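Paper on the table: is it worth the bother?

From the Lorkeck parents' and makers' newsletter, February 22, 2020

Every few months somebody writes in to say that small toys and blocks should be sorted on a sheet of plain paper. The idea came round again in December, after the Grorirlow toy library printed it in its tidying leaflet, and we have had more letters on it than on the parking. The leaflet makes large claims. Lay down a white sheet, it says, put a bowl beside it, and a child will clear the table without being asked. I have cleared a good many tables and I doubt it.

Still, it costs next to nothing, so we tried it with what was in the cupboard: a big sheet of white paper, a bowl and a few coloured blocks.

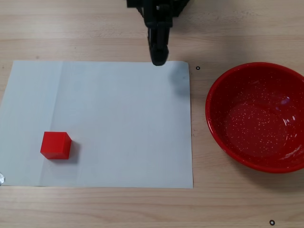
Contrast is the leaflet's strongest point, and I will give it that much. A block the colour of the table can sit there all evening, and you only find it when you put a plate on it. The red cube towards the lower left of the sheet could hardly be missed by anyone. But then a bright red cube would show up well enough on pale wood too, and I am not sure the paper deserves the credit. Try it with cream or beige pieces before you believe anybody.

Then there is the matter of the paper itself. Ours has a fold line down it and a corner that wants to lift, and no amount of smoothing with the flat of the hand will cure either. The leaflet says to weight the edges "with something pretty", which sounds to me like more things to put away. Tape is better. Use a small piece, and test it on a bit of the table you don't care about, as it can pull at an old finish. If you have a roll of lining paper left over from decorating, cut from that. The Serkmont shop sells a "sorting mat" that is, as far as I can see, a stiffer bit of paper in a tube, and I would leave it there.

The bowl I have more time for. A wide round one is easier than a box, there are no corners for small pieces to wedge themselves in, and it can be carried to the shelf in one go. I would put it to the side of the sheet and off the paper altogether – once it is standing on the paper, every nudge of the bowl drags the lot along. Enamel is noisy, mind. Drop a block into it from any height and the whole house knows you are tidying.

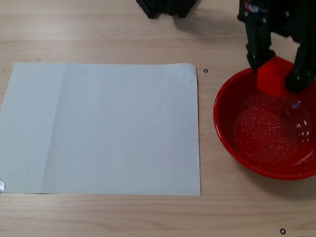
Red block, red speckled bowl: so much for contrast.

That last point is a fair one against the leaflet, which tells us to match the bowl to the blocks "for harmony". Matching looks nice on a shelf. For telling at a glance whether the bowl is empty, I would sooner have a plain white one or an old mixing basin.

So will a child clear the table without being asked? I remain to be persuaded. The toy library says its Ghorbani Road group has taken to it, and perhaps they have, but a group with a grown-up sitting beside it is a different thing from a kitchen at teatime. If you have kept it up at home for longer than a fortnight, write and tell us how, and please say what sort of bowl you used. Letters for the next issue can go in the box by the library door.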